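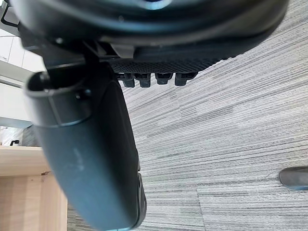

Grindville Reading Room: Progress Report to the Kokton Fund

Prepared by Ruoxi Wan, program manager
July 16, 2025

Summary

The reading room stayed open on its full schedule through the end of June. Loans came to 2,238 items for the half year. Spending is within the approved budget except for heating, explained below. The local newspaper indexing is behind and we are asking to move its end date.

Loans and membership

We have 753 active card holders. A card counts as active if it was used at least once in the six months. Most new cards went to families who came in for the Saturday story hour and signed up the same day. Large print is still the shelf that empties fastest. We bought two more boxes of large print mysteries in the spring and they are nearly always out.

Returns have been slow on the Cundberg side of the river because the drop box there was taken out when the post office closed. The grocery store in Cundberg has agreed to take a new box by its front door. It has been ordered but has not arrived.

Newspaper indexing

The plan was to index births, deaths, property sales and school news from the old weekly paper, starting with the bound volumes. Anqi Cao has finished 7 volumes. The work is slower than we estimated for two reasons. The print in the earlier volumes is faint and many pages have to be read twice. Also, family names were spelled several ways from one week to the next. The Lü family, for example, shows up as Lu, Lue and Liu, sometimes on the same page. Anqi now enters each name as printed and adds a second column with the standard spelling, so a search on either one will find the entry. Entries made before this change have been corrected.

At the current pace the remaining volumes will not be done by the original end date. We ask for an extension of six months at no added cost.

Classes

The tax help evenings were full. The beginner computer class ran twice. The second round was small, and several people told us the hour was wrong for anyone who works at the plant. We will try a later start in the fall. The English conversation group meets every week and needs no funding beyond coffee.

Budget

Books and large print: on budget.
Staff hours: slightly under, due to one unfilled shift in the spring.
Heating: over by $300. The supplier raised its rate after our budget was approved. We covered this from the unspent staff hours.
Repairs: the back gutter was replaced. No other major work.

Next six months

Put the Cundberg drop box in place. Move the computer class. Continue indexing and post the finished volumes online so people can start using them. We would also like to discuss whether the fund would consider a second large print purchase before winter.

Search this site
Enter keyword
Go

Comments

Dottie M.
Glad to hear about the drop box. It's a long drive just to return one book.

riverbend52
Will the index cover the Grindville school honor rolls? My mother's name should be in there.

Anqi Cao
Yes, honor rolls are under school news. Stop by if you know the year.

P. Harlan
Please keep buying the mysteries.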